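Equipment Planning Analyst, Robotic Workcells (fixed term)
Sutstead - Operations and Purchasing
Posted Apr 26, 2023
Reports to: Ineke De Graaf, Capital Planning

Sutstead is hiring one analyst to prepare the equipment plan and budget for its two-arm tabletop workcells. The cells handle light household goods, mainly woven mats, trays and baskets. The first purchase request is due in September and covers replacement parts, spare grippers, cabling and one additional cell.

The analyst will own the parts register, which currently holds 2,302 lines. Of these, 493 have no confirmed supplier or lead time. Closing those gaps is the first task.

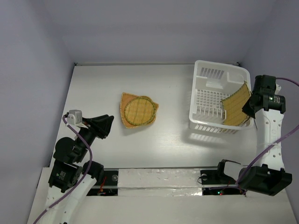

Duties
Build a cost model per cell, with arms, grippers, sensors, booth panels, mounts and work items carried as separate lines.
Obtain and compare quotes. Any single item over $1,380 needs two written quotes and sign-off from Sudheer Mathew.
Set reorder points for wear parts, starting with gripper fingers and cables.
Plan stock of work items by shape and stiffness - thin, curved and flat pieces wear at different rates and are budgeted separately.
Maintain the depreciation schedule in Clutance, our asset system. Training is provided.

Requirements
Three years in purchasing, cost engineering or maintenance planning.
Strong spreadsheet skills, including lookups across large tables.
Ability to read a mechanical drawing and a wiring list.
Experience with motor or actuator suppliers is useful but can be learned on the job.

Terms
Twelve months, full time, on site. Some 400 hours are reserved for the September request. The remaining time goes to the register and to quarterly forecasts. Travel is limited to supplier visits.
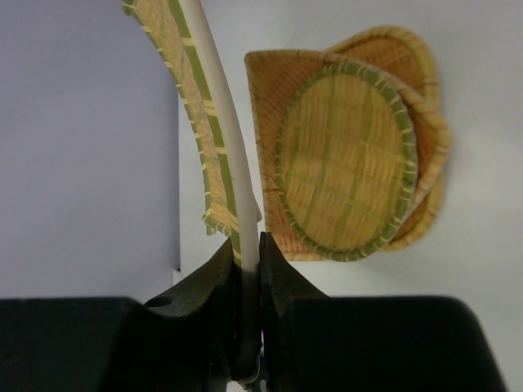

Do I need to know how to program a robot?
Programming is handled by the cell engineers under Lucero Valderrama. The analyst needs to understand what each part does, how long it takes to replace and what the cell can run without.

How to apply
Send a resume and a one-page note describing an equipment budget you prepared, including one estimate that came in wrong and how it was corrected. Remove client names and confidential prices. Address applications to Nayeli Zapata, Purchasing, and put "Workcell Analyst" in the subject line. Shortlisted applicants will complete a short costing exercise at our site. Agency submissions are not accepted.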